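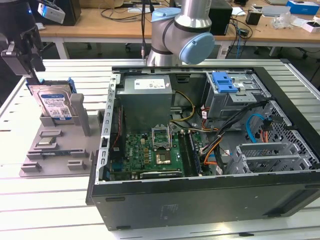

Montaje de procesador, memoria y disco en una torre de sobremesa

Esta guía cubre la instalación de los tres componentes que suelen faltar en un equipo reacondicionado: CPU, módulo de memoria y disco duro de 3,5 pulgadas. Se parte de una caja con la placa base y la fuente ya atornilladas. El procedimiento es el que seguimos en el taller Cabrera para los lotes de oficina y sirve, con pequeñas variaciones, para casi cualquier torre con portadiscos de plástico extraíble.

Antes de empezar

Desconecte el cable de corriente y mantenga pulsado el botón de encendido durante nueve segundos. Tumbe la torre sobre una mesa firme, con el lateral desmontable hacia arriba, y retire la tapa. Con la torre tumbada, la placa queda horizontal y el procesador se apoya por su propio peso, sin necesidad de empujarlo.

Coloque las piezas en una bandeja con huecos separados, en el orden de montaje. El disco puede guardarse de pie si ya está metido en su portadiscos. El procesador necesita un hueco a su medida y la memoria una ranura en la que no pueda girar.

Material

Procesador compatible con el zócalo de la placa
Módulo de memoria del tipo indicado en el manual
Disco de 3,5 pulgadas y portadiscos
Pasta térmica
Alcohol isopropílico y paño sin pelusa
Pulsera antiestática
Destornillador Phillips del número 2

Paso 1. Despejar la zona del zócalo

Aparte el mazo de cables de alimentación hacia la fuente. Si cruza la caja por el centro, sujételo con una brida provisional; un conector que caiga sobre el zócalo abierto puede doblar los contactos. Haga lo mismo con los cables SATA, sin tirar de ellos por el conector.

Paso 2. Abrir la retención

Presione la palanca hacia abajo, desplácela hacia fuera y acompáñela hasta el tope. Levante el marco metálico hasta que quede vertical. Revise los contactos con luz rasante. Si alguno está desviado, no siga: aparte la placa y anote la referencia.

Paso 3. Colocar el procesador

Sujételo por los cantos, nunca por la cara de contacto. Haga coincidir el triángulo de la esquina con la marca del zócalo y bájelo en vertical. Debe quedar plano en los cuatro lados. Baje el marco y cierre la palanca – en los zócalos LGA ofrece bastante resistencia, es normal. En un zócalo PGA no debe notarse ninguna.

Paso 4. Insertar la memoria

Abra las pestañas de la ranura. Compruebe la posición de la muesca y presione por ambos extremos a la vez hasta oír el cierre. Con un solo módulo, utilice la ranura que el manual señala como primera; no siempre es la más próxima al procesador. Si hay ya un módulo instalado, consulte la tabla de combinaciones antes de añadir otro.

Paso 5. Montar el disco

Encaje los pasadores del portadiscos en los orificios laterales del disco. Deslice el conjunto en la jaula con los conectores orientados hacia los cables y empuje hasta que actúe el cierre de plástico. Conecte primero datos y después alimentación. El cable SATA admite curvas amplias, pero no debe quedar plegado.

Paso 6. Disipador y comprobación

Limpie la superficie del procesador, aplique una cantidad de pasta del tamaño de un grano de arroz y monte el disipador apretando los tornillos en diagonal. Conecte el ventilador a la toma CPU_FAN. Arranque con la tapa quitada y entre en la BIOS para verificar procesador, capacidad de memoria y disco.

Fallos habituales

Pitidos al arrancar: memoria mal asentada. Extraiga el módulo y repita el paso 4.

El disco no aparece: pruebe otro puerto SATA y revise que el puerto esté habilitado.

Apagado a los pocos segundos: disipador sin contacto o ventilador desconectado.

Revisión del texto: Dindo Lagman. El paso 5 se amplió el 23 nov 2023 a petición de Holger Magnusson.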